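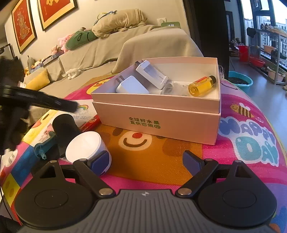
Sorting small stuff that ends up on the play mat
April 28, 2025
2 min read

Posted by Nobuhle Molefe

I need a better way to put away the small things that collect on my kid's play mat. Right now I use an old fruit box with its lid tucked underneath as a base, and everything goes in together. It has a wall charger, a power adapter, a little plastic bag and a small glass bottle of yellow liquid lying on its side. I don't love having the bottle in with the chargers. The sofa is right there too, but it already holds the plush toys and cushions. I have 30 minutes in the evening at most. Do I sort by type, or just get more boxes?

Drallar

Take the bottle out first. Anything liquid should stand upright on a high shelf, away from plugs and away from kids. Same for small plastic bags. After that, sort by who uses it. Chargers are yours, so they leave the room. Toys stay. I did this in June and it took 18 minutes the first time, less after that - most of it was walking back and forth.

For the really small things, a little box with a lid works better than a big open one. Put it down on one panel of the mat, fill it, then carry it off.
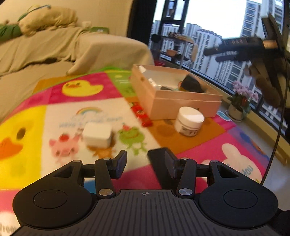
Small white box on the mat, near the pig and the frog.

Lanside

just get more boxes

Meinecke

I agree with Drallar about the bottle. I would keep the fruit box, but only for chargers and cords, and write that on the lid. Wrap each cord before it goes in. Also shake the mat out once it is clear. Ours had over 9 hair clips under it.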